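# Workshop Tips: Care of the Hand-Held Grippers at the Folding Tables

These notes are issued by the Griltlow workshop office for everyone who signs out a pair of grippers. They replace the sheet that was taped inside the tool cupboard until June. Questions about parts go to Delia Iordache. Questions about the tables and cloths go to Viola Mancuso.

A gripper that is kept clean and properly tightened will pick up the waistband of a pair of pants from a flat table without bunching it. When the fingers begin to drag, twist or leave a mark on the fabric, stop and go through the points below before asking for a replacement.
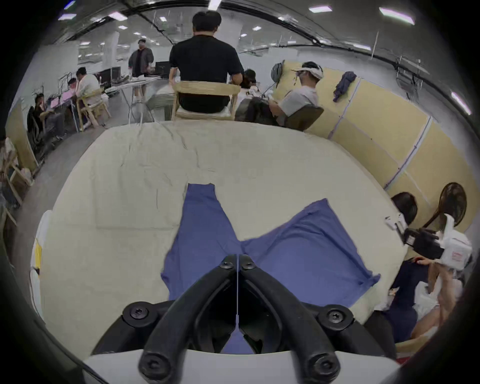 **Category: Fingers and screws**

Check the screws at the start of each session. Work from the tips toward the body, and use the short driver from the kit. The long one gives too much leverage and strips the heads. Turn each screw only until it stops. A screw that turns freely without tightening must be reported, and the gripper goes on the Drolside shelf with a tag on it.

The large pivot screws are treated differently. They should be snug, with the fingers still able to open and close under light pressure. If the fingers stay where they are put, back each pivot off by a very small amount and try again. Do both sides equally. A gripper with one tight pivot closes crooked, and the tips will meet off center.

Wipe the inside faces of the fingers with a barely damp cloth, then a dry one. Do not use oil anywhere on the fingers. Lint collects behind the pivots and is best removed with a soft toothbrush. Long thread should be pulled out by hand with the fingers open, never cut in place with a blade.

Close the fingers on a single sheet of paper and pull. The paper should resist along the full width of the tips. If it slides out from one side, the fingers need to be reseated:

1. Switch the gripper off and lay it on its back on a folded towel.
2. Loosen the lower screws by one turn. Leave the tips alone.
3. Press the fingers together by hand and hold them.
4. Tighten the lower screws alternately, a little at a time.
5. Repeat the paper check.

**Category: Table and cloth**

The cloth must lie flat enough that a fingertip can pass under a hem without catching. Small creases are acceptable. Smooth out any fold that runs under the garment. Pencil marks may stay where they are; do not scrub them, as this roughens the surface and the lint ends up in the grippers.

Cloths are washed at Drolside without softener, which leaves a film that makes the fingers slip. A fresh cloth should be put down after 100 garments, or sooner if it is stained.

**Category: Working in pairs**

When two grippers hold one garment, both operators should take hold before either one lifts. Keep the fabric taut but do not pull against each other. The strain goes directly into the pivots, and a steady sideways pull is the most frequent cause of a bent finger in the Wemix units. Pinch cloth, and keep drawstring ends and metal fasteners out of the jaws wherever the garment allows it. A gathered corner is thicker than it looks, so close slowly.

To let go, lower the garment to the table first. Opening one gripper while the fabric is stretched lets the other jerk back toward the operator's wrist.

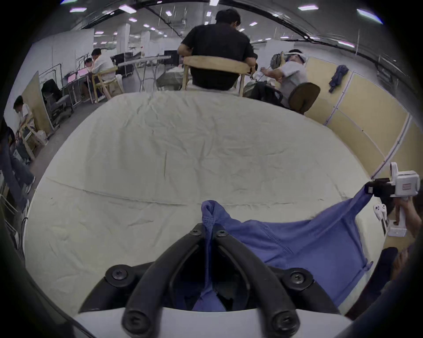 ## Storage and Repair

Return each gripper to its own slot with the fingers open. Springs left closed overnight lose their strength, and the fingers will then need adjusting every day. Cables are coiled loosely and hung on the peg to the left of the slot.

Finger sets are changed every 7 weeks, whether or not wear can be seen. Old sets go into the tin marked Lu and are not to be used again. Spare screws are kept in bag 144 in the second drawer. Please take only what is needed and write the gripper number on the card.

Housings are not to be opened at the tables. If a trigger sticks or a gripper rattles when gently shaken, tag it and bring it to Ms. Iordache before the 4 p.m. close.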